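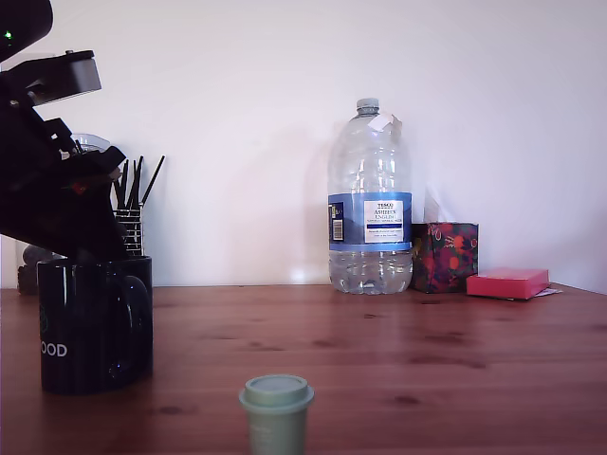 Setting up grasp detection for mugs and other open containers

These notes cover the part of the Drosano stack that finds a mug on a table, picks a grasp on it, and hands the pose to the planner. They assume you already have the arm driver running and can jog the arm from the pendant page. If you can't, do the Zullport bring-up guide first and come back.

What you need

One fixed camera looking across the table, one camera on the wrist, and a calibrated transform for each. The Marchuk planner, built with collision checking turned on. A table with ordinary things on it. A bare table will give you good numbers that don't hold up once there are bottles and boxes nearby.

Step 1. Check the transforms

Start the node and open the viewer. Put a mug down and look at the point clouds from both cameras together. The rims should land on top of each other. If they are off by more than 8 mm, stop and redo the wrist calibration. Everything after this depends on it, and no amount of tuning in the grasp settings will cover for a bad transform.

Check at two or three spots on the table. A calibration that looks fine in the middle can be wrong at the edges.

Step 2. Fit the table plane

Run the plane fit with the default settings. Anything above the plane gets passed to the segmenter. Wood with a soft sheen can leave holes in the depth image, so set fill_holes to true if you see gaps in the table surface. Do not turn on smoothing at the same time. It rounds off the rim of the mug, and the rim is what we fit in step 4.

Step 3. Segment the objects

The segmenter labels each cluster and keeps the ones with at least 650 points. Lower that if you work with small containers, but expect more junk clusters along the back edge of the table, where it meets the wall.

Clear plastic is the weak spot. A water bottle often shows up as a label and a cap with nothing between them. We handle this by taking the color mask of the bottle and extending it down to the plane as a solid column. It makes the bottle slightly fatter than it is. For collision checking that is fine.

Wire holders have the opposite problem. The cloud comes back full of gaps, and the planner thinks it can reach through. Set hull_mode to convex for those. Long thin things that stick up out of a holder should be included in the hull, even though it wastes some space.

Step 4. Fit the rim

For the wrist view, move the arm to the look-down pose over the mug. The fitter looks for a circle or, if the mug runs off the bottom of the view, an arc. It needs a little under half of the rim to be stable. Run 200 iterations to start. Rekha Awasthi tried 2000 on the test bench at Flovcombe and the fit got slower without getting any better, so there is no reason to go that high.

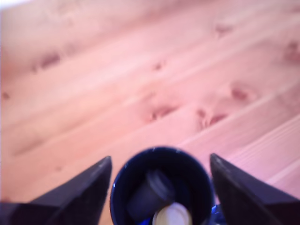
The fitter ignores whatever is inside the rim as long as mask_interior is on. Leave it on. With it off, the lid of a small container can be picked up as a second circle, and the grasp center jumps between the two from one reading to the next. Dark glossy mugs also lose depth on the inside wall, which is another reason to work from the rim alone.

Step 5. Choose the grasp

There are two grasp types for mugs. A side grasp closes one finger on each side of the body. A rim grasp puts one finger inside and one outside. If anything is in the mug, the rim grasp is dropped from the list, so make sure the contents check runs before the ranking.

The handle matters for both. The ranking gives a penalty to any grasp where a finger would close on the handle. If the handle isn't found, the ranking goes ahead without the penalty and prints a warning. Read the warnings.

Step 6. Plan and step through

Send the top grasp to Marchuk and use step mode the first few times. Step mode pauses at the pre-grasp pose, at the grasp pose, and before the lift. At each pause, compare the gripper model in the viewer with the live wrist view. The space between each finger and the rim should look about the same in both.

If the planner returns no path, turn on show_contacts. Most of the time it is the wrist housing touching the hull of a neighbor. Brodie Hoani added a retry that rotates the grasp around the mug's axis in small steps, and that clears most of these. Set rotate_retry to true to use it.

Saving your settings

Write the settings to a file per table, with the camera transforms in a separate file. The transforms change whenever a camera gets bumped and the rest usually doesn't. The loader reads the transforms last, so if a value appears in both files, the one in the transforms file is used.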